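Toy Librarian and Play Session Host (part-time) - Pindholm Toy Library

Posted 2026-03-04

Hello, and thank you for stopping by our jobs page! We don't hire very often, so this is a bit of an event for us, and we hope you'll forgive us if we go on a little. We would much rather tell you too much than have you turn up to an interview wondering what on earth a toy librarian does all day.

Pindholm Toy Library lends toys, games and puzzles to families in much the same way a regular library lends books. You sign up, you pick out a few things, you take them home for a few weeks, and then you bring them back (mostly with all their pieces) and pick out something else. We have 550 toys on the shelves at the moment, from baby rattles right up to the kind of board game that takes a whole rainy afternoon and starts at least one argument. Alongside the lending we run drop-in play sessions for children under five and the grown-ups who come with them, and those sessions have become the busiest part of our week by a long way.

Our current host is moving to Guimarães to be closer to her grandchildren, and while we are very happy for her, we are going to miss her terribly. So we are looking for somebody kind, steady and fairly tidy to take over.

About the job

It is 14 hours a week, spread over three mornings and one afternoon, all year round apart from a two-week break in the summer when we close to do the big inventory. We'd like you to start in April if you can, though we can wait a little for the right person.

Your mornings will mostly be play sessions. You'll come in before the families do, set out the rugs and the tables, and decide what goes where. We try to have a quiet corner with books, something messy, something to build with, and always, always the pretend kitchen. Children who won't say a word to anyone else in the room will happily serve you a bowl of nothing and wait to hear how it tastes.

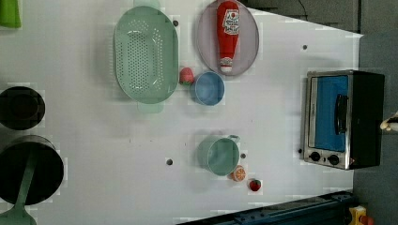

Once the doors open, your job is to be friendly and notice things. Some parents come in wanting a chat more than anything else, and some would like to sit down for the first time since breakfast and be left in peace, and after a while you get a feel for which is which. You'll lead a short song time at the end (you do not need a good voice, and we can vouch for that from long experience), and you'll help everybody find the right coat and the right shoes on the way out.

The afternoon is for the library side. You'll check toys in and out, count the pieces, wipe things down, mend what can be mended and write a note for what can't. There is a fair amount of glue involved, and a drawer full of batteries that wants sorting out. We use a simple lending program called Itar, and if you can send an email and look something up in a catalog you'll pick it up in a morning. You'll also answer the phone, which rings less than you'd think, and reply to messages from members looking for a particular train or a lost puzzle piece.

One part of the job people don't expect is choosing new stock. We have a modest budget for it and the host has a real say in how it gets spent. We look for toys that are sturdy, easy to clean and good for more than one age, so that a family with a toddler and a six-year-old can take home one bag between them. Anything with lots of loose parts gets its own labeled box with a card inside the lid saying what ought to be in there. If you are the sort of person who enjoys labels, you will be very happy here.
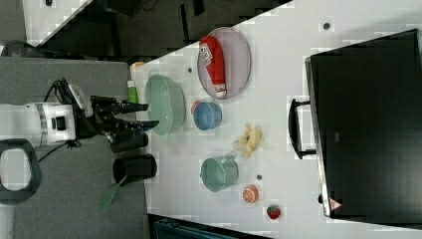 Pale green bowl at the white play table.

Who we're hoping to hear from

You will need some experience with young children. It could be paid work in a daycare or preschool, or it could be years of helping out at church, camp or your own kitchen table - tell us about it either way and we'll take it seriously. You'll need to be comfortable getting down on the floor and up again, and lifting a box of wooden blocks without help. Patience matters a good deal, and so does a sense of humor.

It would be lovely, though it's by no means required, if you also had a second language, a current pediatric first aid certificate (we'll pay for the course if you haven't got one), or some skill with a sewing machine, because our dress-up rack is in a sorry state.

We do carry out a background check on everyone who works here, and we'll ask for two references. Please don't be put off by either of those. We'll help with the forms.

What we can offer

The pay is in line with our county's scale for library assistants, and we'll send you the current rates before you apply if you ask. You get paid vacation, paid training days, and a free family membership for as long as you work here, which you may share with a relative or a neighbor. There's parking behind the building, and the bus from Evelau stops just across the street. The coffee is decent. The building is warm in winter and, we admit, rather too warm in July.

You'd be joining a team of seven, most of us part-time, and you'd never be running a session by yourself. For your first few weeks you'll work side by side with another host, and we won't hand you the keys until you feel ready for them.

How to apply

Please send us a letter of no more than two pages telling us a little about yourself, the children you've spent time with, and a toy you remember well from when you were small. That last part isn't a trick, we just like reading them. A résumé is welcome but if you haven't got one that is up to date, the letter will do fine.

Address it to Hendrik Mathebula, Library Manager, and either use the contact form on this site or drop it off at the front desk during opening hours. We'll keep the job open until we've had 10 good applications or until the end of the month, whichever comes first, and everyone who writes to us will get a reply.

If you make it to the next stage, we'll invite you to spend an hour at a play session and then have a sit-down talk with two of us afterward. Wear something comfortable that you don't mind getting paint on. And if you'd like to visit before you decide whether to apply, please do - just let the desk know you're coming and ask for Hendrik, and he'll show you around.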